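**Batow, 17 July 2022**

The shared kitchen at the Vutthorpe building in Batow is back in use after a change to its worktop layout. The cooking appliances that used to stand on the draining side of the room have been moved to a white table against the wall, and the old shelf has been taken down.

The work was carried out by Iyengar, the firm that looks after fittings in the building, and took 4 days. The shelf had been rated for light storage only. It had bowed at the centre by 6 mm under the weight of filled pots, and an inspection in April recommended that nothing heated should stand on it. The table is fixed to the wall at the rear edge and does not move when a full pot is lifted off.

Appliances are now kept towards the left-hand end of the table, with the handles turned into the room. The stretch of tabletop beside them is for plates and serving.
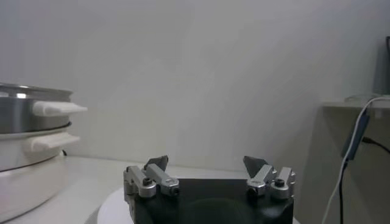
## Rules for use

Steam was the main complaint under the old layout. The shelf sat directly below a wall cupboard, and the cupboard base had swollen along the front edge. The cupboard has been removed and the wall behind it filled and painted. Users are asked to leave lids on until the appliance has been switched off, and to open them away from the wall.

Stacked pots should be taken apart from the top down and each tier set on the tabletop before the next one is lifted. Water is to be poured in with a jug. Bases must not be carried to the sink while plugged in.

Cloths and paper are to be kept 200 mm clear of any appliance that is switched on. The table surface can be wiped with warm water and ordinary washing-up liquid. Scouring pads will mark it and should be kept for the sink.

## Sockets and bookings

The wall sockets have been tested and relabelled. One heating appliance may be run from each double socket. Extension leads are no longer allowed in the kitchen, and the two that were stored under the sink have been withdrawn.

The booking sheet remains on the inside of the door. Groups from Pliletska Street keep their existing times. Faults should be reported to the building desk on extension 3018, giving the socket label and the name of the appliance. A faulty appliance should be unplugged and left on the table.

The old shelf brackets will be taken off site with the next collection of scrap metal.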